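Ranger et entretenir son matériel de jeu de rôle : mes petites astuces de table

Bon, on m'a encore demandé comment je fais pour que mes livrets de scénario survivent à une campagne entière, alors je vous mets tout ici, en vrac !

D'abord les livrets agrafés. Je glisse une bande de papier kraft sous les agrafes, côté intérieur, avant la première partie (après, c'est déjà déchiré, croyez-moi). Mon exemplaire de Dretness a tenu comme ça pendant 25 séances, avec des joueurs qui mangent des chips. Pour les gros volumes à dos collé, ne les ouvrez jamais à plat d'un coup : quelques pages au début, quelques pages à la fin, et on avance vers le milieu en appuyant doucement.

Les cartes et les aides de jeu, je les range par chapitre dans un classeur à soufflets. J'ai essayé les pochettes plastifiées, Kourosh Esfahani ne jure que par ça, mais à la lumière du plafonnier ça brille et on ne lit plus rien. Du papier un peu épais, 120 grammes si votre imprimante l'avale, et tant pis pour les taches.

Pour les dés, un bain d'eau tiède avec une goutte de liquide vaisselle, 8 minutes, puis on les sèche un par un dans un torchon qui ne peluche pas. Pas d'alcool sur les dés peints à la main ! J'y ai laissé un jeu complet de chez Ondstead, les chiffres sont partis avec le coton.

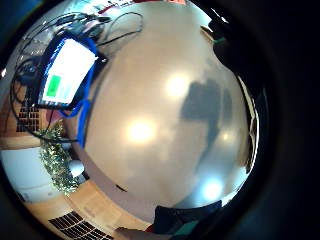
Nantes, le 29/4/22

Je complète avec la question de Munther Khalaf sur les figurines en métal. Avant la sous-couche, je les brosse à la vieille brosse à dents, je rince, et je laisse sécher toute la nuit sur une grille à gâteau. Pour les socles qui gondolent, une planche à découper, deux dictionnaires, et on n'y touche plus jusqu'au lendemain.

Et l'écran du meneur ? Le mien s'ouvrait tout seul en pleine scène (toujours au mauvais moment, évidemment). Deux pinces à dessin en bas, une à chaque pli, et il ne bouge plus. Je note aussi les noms des PNJ au crayon gras sur la face intérieure, ça s'efface avec un mouchoir.

En juillet je m'attaque à la boîte Dirner, dont le fond est complètement affaissé. Je pense doubler le carton avec une chute de carton plume, collée à la colle blanche.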